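Robotics Software Engineer (Planning and Control), Selluscombe
Jonero – full time, permanent, on site 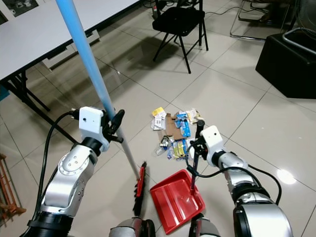

Jonero writes software for two-armed robots that do cleaning and tidying jobs in shared buildings. We are looking for an engineer to join the planning and control group from September. You would report to the head of software and work mainly on Povelico, our in-house motion planning and task library.

Most of the current work is on tasks where each arm holds its own tool, such as sweeping litter into a dustpan. The planner has to keep the broom and the pan out of each other's way, choose where the pan should go, and replan when a wrapper slides somewhere it wasn't expected. The controller underneath runs at 400 Hz and is written in C++. The task layer and most of the tooling are in Python.

What you will do

Maintain and extend the two-arm planner, including collision checking for held tools.
Improve contact control between broom and floor. Tiles, grout lines and shiny surfaces all cause us trouble.
Work with the perception group on how litter is passed to the planner. Clear plastic is still a weak spot.
Look after the replay tool, which we use to run logged trials against new builds. The regression set has 47 trials and needs to grow.
Take your turn at reviewing code and running trials on the robot.

What we need from you

Good modern C++ and working Python.
At least 2 years spent on motion planning, control or something close to it, in a company or a research group.
Some experience of getting code to run on a real arm – simulation alone is not enough for this post.
Clear written English. We keep design notes and expect people to read them.

Knowledge of force control or trajectory optimisation would help. A degree is not required.

Hours and leave

The working week is 37.5 hours, with core hours from 10 am to 3 pm. Leave is 26 days plus bank holidays. The robot lab is on the ground floor and has step-free access.

How to apply

Send a CV and a short letter through the Jonero careers page, quoting "Planning and Control". A link to code you have written is welcome. Interviews are held in Selluscombe and include a paid half-day working on a planner bug with the group.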